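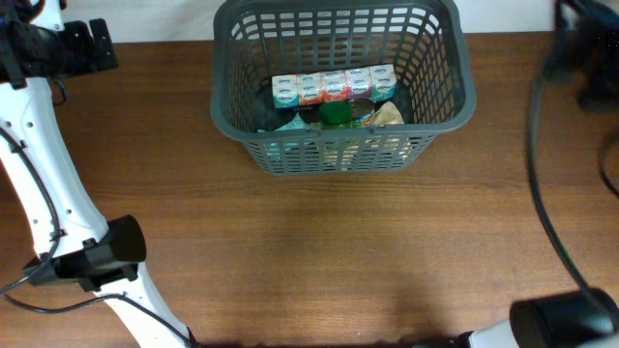
Ploltau, September

Section 5: Filling and placing your Stedard basket

Now that your basket has been rinsed and dried (see the section before this one if you skipped ahead – we all do it), you can start putting things in. Take your time over it. A well-filled basket saves a good deal of rummaging later on.

1. Set the grey basket down on a flat table, with one of the long sides facing you. A wooden top is fine, though do wipe it first, as grit under the plastic can scratch.

2. Start at the back wall. Small tissue packs do very nicely here, stood upright side by side, and the coloured bands along the bottom make it easy to see which is which.

3. Put jars and cans in next, in front of the tissues. Keep jars upright with the lid on top, and check that each lid is screwed down tight.

4. Tuck paper bags and other soft, crumply things into whatever corner is left over.

Note: The slots let you see a little of what is inside without lifting anything out, so there is no need for labels on the front unless you like them. Santino Fuentealba does, and his are lovely!

Caution: Do not lift a full basket by one side. Use both hands, and bring it close to you before you turn – glass jars are heavier than they look.

5. Slide the basket on to its Modbridge shelf until it meets the back. If it sticks, take it out and try again, gently please.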